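3 Planning and budgeting the workcell

3.1 Before you order
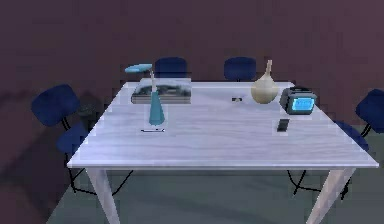 3.2 What this section covers

Complete this section before raising a purchase order for the arm, the gripper or the licence. It applies to tabletop cells that will be tried in simulation first and built afterwards. Installation is covered in Section 4.

The reference layout supplied with Timeck Planner is a white table with a chair at each end and two more along the far side. The items on it include a desk lamp, a vase, a small television and a remote control. Use it to work out what the arm must reach and grip. Do not use it as a parts list — the furniture and tabletop items are not included with any Timeck order.

3.3 Set the working area

1. Open the reference layout and save a copy under your own site name.

2. Replace the table with one that matches the table you own or intend to buy. Enter the height, length and depth as measured on site. Catalogue sizes are often given for the packed item.

3. Mark the side of the table where the arm will be mounted. In the reference layout the near side has no chair and is the usual choice.

4. Draw the reach circle. The standard arm reaches 600 mm from the centre of its base; the long arm is quoted separately.

5. Check that every object the arm must pick up lies inside the circle, with 50 mm to spare. Tall objects with narrow necks, such as the vase, should also be checked for clearance above.

Note: Reach falls when the gripper points straight down. If an object sits close to the limit, price the long arm now. Exchanging the arm after delivery means a new base plate and a second calibration visit.

6. Decide whether people will be seated at the table while the cell is running. If so, go to 3.6 before continuing.

3.4 Choose the gripper

1. List the objects by shape. Flat items lying on the table need thin fingertips. Round-bodied items need padded ones.

2. Enter the heaviest object in the payload field. Weigh it. Do not estimate.

3. Add the weight of the gripper itself. The payload figure on the arm data sheet includes it.

4. If both flat and round items are on the list, budget for two sets of fingertips. A tool changer is seldom worth the cost for a cell of this size.

Caution: Simulated objects have no reliable surface grip until you set it. A remote control that lifts cleanly in the planner may slip in the real cell. Do not sign off the gripper choice on simulation results alone.

3.5 Draw up the budget

1. Copy the cell list from the planner into the budget sheet. The sheet has six headings: arm, gripper, table and mounting, cameras and lighting, software, and site work.

2. Enter supplier prices without tax. Wikivton and Pappas both quote for mounting hardware; ask each whether the clamp set is included.

3. Enter the Dirkosik simulation licence as a yearly cost. It is charged per seat and is not covered by the arm warranty.

4. Allow roughly 600 hours of simulation time for the first task set. If you rent computing time, enter the hourly rate here — the sheet works out the total.

5. Put delivery, unpacking and electrical work under site work. Leaving this line blank is the most common reason for a budget being returned.

Note: Quotes requested in May are normally held until the end of the summer. Check the expiry line on each one.

3.6 Shared tables

1. If chairs will stay in place, model them with the seats pushed in and again with the seats pulled out. Save both versions.

2. Run the arm through its full range in each version and record any contact with a backrest.

3. Add a safety scanner and a stop button for each occupied side to the budget sheet.

Caution: A layout that passes with the chairs pushed in does not count as approved for seated use.

3.7 Submit the plan

1. Export both layouts and the budget sheet as one file.

2. Send the file to Femi Mohammed for pricing checks. Questions about reach or mounting go to Chih-ming Kao.

3. Wait for the signed copy before ordering. Long-lead items may be reserved without payment, but the arm length is fixed once the reservation is made.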